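Notebook, celebrity news coding
June, entry after lunch

Continued with the Brilitgate material. For colleagues who join now: the full set is 440 items, all from gossip sites and weekly magazines, and all mention the quarrel between the two singers of Unda at the Bramwell party. I finished coding the first 200 this morning. My eyes are tired, so please check my work on the last pages with more care than usual.

Main problem is still the code "anonymous source." In the manual we wrote that a source is anonymous when no name is given. But Drova writes very often "a friend of the couple" and two lines later "the same insider." Is this one source or two? Until now I coded one. In the old sheet I see it was coded as two, and I do not find any note why. We must decide this before anybody continues.

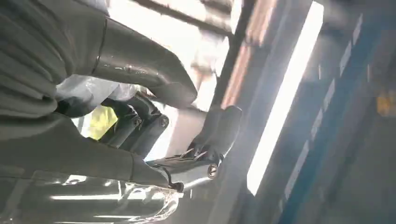

Second problem is the photo stories. Many items have almost no text, only that the singers "were seen" leaving the hotel by different doors. There is no claim about the relationship in these words, but the headline says SPLIT in capital letters. I made a provisional code H, meaning the claim is only in the headline. I used it nine times in this batch and I think it will be used much more in the next one, where the weeklies are.

Tried also to follow one sentence backward. The phrase "he could not look at her" is in a Drova post from the night of the party, time 11:40 pm. The next morning it appears in the weeklies as a quotation from a guest. In the Drova post it is not a quotation, it is the writer's own sentence! I checked this two times. So somewhere in the night the sentence received a speaker. I want to draw this chain properly with arrows, on the big paper. 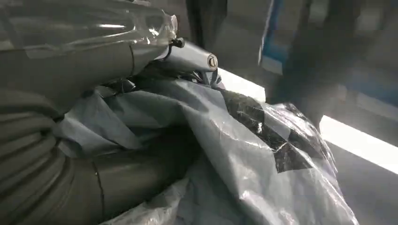 Finger at the tip of the arm, clear plastic sleeve gathered behind it.

Agreement between coders: compared only the denial items today. We disagree on 3 of them. All are the same case, where the manager of Unda says "they are both focused on the tour." I read this as no comment. The other sheet has it as denial. I can accept the other reading, but then the tour statement from the spring must be changed also.

To do:
- write the rule for "same insider" in the manual
- ask if code H stays or becomes part of the tone code
- find the print version of the Bramwell guest list story, the web version was edited and I do not trust the time on it
- save Drova pages again, the comments are missing in my copies

Stopped at item 200. Next person starts from 201, please use the new sheet.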